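Courses > Household and Textile Studies > Handouts > Unit 5

Overview Schedule Handouts Readings Contact

Unit 5: Bed Linen - Fibers, Weave and Care

Lecture notes, Merike Bite
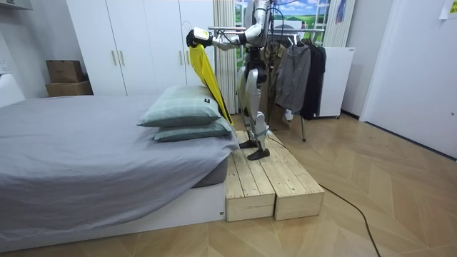
Lakatos wrote to me after the last unit that thread count is surely the only number a buyer needs, and that in the shop he always takes the highest one he can pay for. Many students think the same, so I begin with this question and come to the washing later.

1. Thread count

Thread count is the number of threads in one square inch of cloth, the lengthwise threads (warp) and the crosswise threads (weft) added together. A plain cotton sheet of good quality can have a count between 200 and 400. Our practice cloth from the Plinow mill has 383, and it feels smooth and firm in the hand.

The problem starts with very high numbers. There is a limit to how many single threads can go in one inch. To pass this limit on the label, some makers use yarn twisted from two or more thin threads, called plies, and count every ply alone. The cloth we compared in January had a label with 1,261. When we counted it under the glass as yarns, the number was much smaller, and the cloth was heavy and let little air through. Lakatos is right that a very low count often means a rough sheet. But two sheets with the same number can be very different, and the number says nothing about the fiber.

Please write in your notebook: count, ply, fiber, weave. We always give the four together.

2. Fibers

Cotton. The most common. The length of the fiber is important. Long fibers make a fine, strong yarn with few loose ends, and the sheet makes fewer small balls (pilling) after many washes. Short fibers come out of the yarn with rubbing.

Linen. Made from the stem of flax. It takes in water well and dries quickly. It is stiff when new and becomes softer with use. It creases easily, and this is normal and not a fault of the weaving. Some people iron it, others like it with the creases.

Polyester and cotton together. It dries fast, needs little ironing and costs less. It takes in less moisture than cotton alone, so some sleepers feel too warm in it. Pilling can be a problem, because the polyester is strong and holds the small balls on the surface.

Viscose and lyocell. Both are made from wood or other plant material by a chemical process. They are soft and hang well. Viscose is weaker when wet, so wash it gently and do not wring it.

3. Weave

Percale is a plain weave, one over and one under. The surface is matte, cool and a little crisp. Sateen passes one thread over several others, often four over and one under. More thread lies free on the surface, and for this reason sateen shines and feels silky, but it also catches more easily on a rough nail or a ring. Twill shows diagonal lines. It is strong, and you know it already from work clothes.

Flannel is not the name of a weave. It can be plain or twill, and it gets its soft surface from brushing. In the test last year many students answered this wrong, so please read it two times.

4. Color and dye

Reactive dyes make a chemical bond with cotton and keep their color well in the wash. Pigment color sits on the surface, held there by a binder, and it goes away faster where there is rubbing, for example at the fold of the top sheet. Strong colors should be washed alone the first few times.

A simple test: wet a corner of the cloth on the inside of the hem, press it with a white cotton rag for 25 seconds, and look at the rag. If there is color on it, keep this cloth away from light ones.

5. Washing and drying

Read the care label before anything else. The number in the tub sign is the highest temperature allowed, and you can always go lower. In general:

- Close buttons and zippers of covers, and turn the covers inside out.
- Do not fill the drum completely. Sheets roll themselves into a rope and the middle stays dirty.
- Use less detergent than you think, above all with soft water.
- Fabric softener leaves a thin layer on the fiber. Towels and flannel take in less water after it.
- Cotton can go in the dryer on medium. Take it out when it is still a little damp if you want to iron it.

New cotton can shrink up to 5 percent if it was not treated before sewing. Measure your mattress, its depth also, and leave room for this when you buy or sew. The Usurard pattern sheet has a table of hem allowances, but it was drawn for treated cloth. For untreated cloth, wash the fabric first and cut after.

6. Storage

Store linen fully dry. Damp cloth in a closed cupboard gets gray spots of mildew, and these are hard to remove. Avoid direct contact with raw wood, which can leave yellow marks over the years - a layer of cotton or acid-free paper is enough. Change the fold lines from time to time, as the fibers break first on a sharp fold.

Homework

Choose one sheet or pillowcase at home. Write down fiber, weave, count if the label has it, and the signs on the care label. Then look at it against the light and describe where the cloth is thinnest. One page, by hand or typed. Those who have no label can borrow a sample from the Cevgate box in the textile room, but please bring it back before the next unit.

Words to know: warp, weft, ply, percale, sateen, pilling, binder, mildew.

Last changed 31 May 2026

Shares 5 Comments 25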